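Search articles Search Menu Go

The Coworking Lease, Read Slowly

February 6, 2023

Kai-wen Sin has spent most of her working life reading commercial leases for small tenants, and she doesn't think much of the word "flexible."

"Ask what it means and you get a shrug," she says. "Flexible for whom? I had a client who could leave on short notice, fine, but the operator could also move him to another floor on shorter notice. That was the same clause. He'd read the first half of it."

We met to talk about Brikden, a shared-office operator that has been courting tiny firms with what it calls an all-in desk price. The price is $616 a month. Sin had the agreement printed out, 23 pages of it, with a good many of them folded at the corner.

"All in what?" she says. "Page four, cleaning is extra if you have a door. Page nine, the meeting rooms are included until you want one in the afternoon."

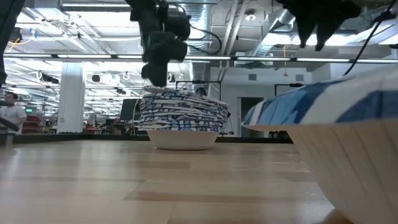 She doesn't accuse Brikden of hiding anything. The charges are written down, she points out, and the type is a normal size. Her complaint is with the way tenants are sold the place first and handed the paper later, usually after they have told their own customers the new address.

I put it to her that people like these offices. They're bright, and you don't have to buy a printer.

"I like them too. I'd like them at the price on the poster."

One of her clients, Ming-te Liao, runs a two-person bookkeeping shop and signed with a rival operator, Zuleo, last July. He paid a deposit of $2,880. When I reached him by phone he was still trying to learn which parts of it he would see again.

"They told me it was standard," Liao says. "I asked standard where, and the fellow laughed. I should have walked out then. But the kitchen was nice." 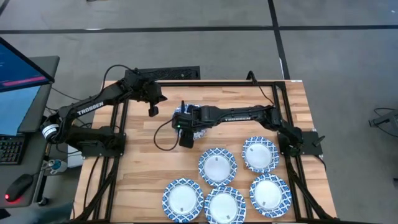
A wooden worktop with a black metal frame.

Sin has heard the kitchen argument before. She has also heard the community argument, which she finds weaker. Operators talk about the people you'll meet, and she would like to see one lease that promises any. "Put it in a schedule at the back," she says. "Signed and dated. Then I'll believe in it."

Alper Eren, who manages sites for Brikden, takes a different view. He told me that 39 tenants had renewed at his largest location and that unhappy people don't renew.

I read that to Sin. "Out of how many?" she asked. I had asked Eren the same thing, and he said he would get back to me. He hasn't.

Her advice to anyone looking is dull and she knows it. Get the agreement before the tour. Read the part about moving out ahead of the part about moving in. If a fee is described as "reasonable," ask for the number in writing, and if the number doesn't come, keep looking.

Would she sign one herself? She rents a room over a dry cleaner, on a lease that runs to three pages. The heat is unreliable and the landlord doesn't answer email.

"I know exactly how bad it is," she says. "It's all in there."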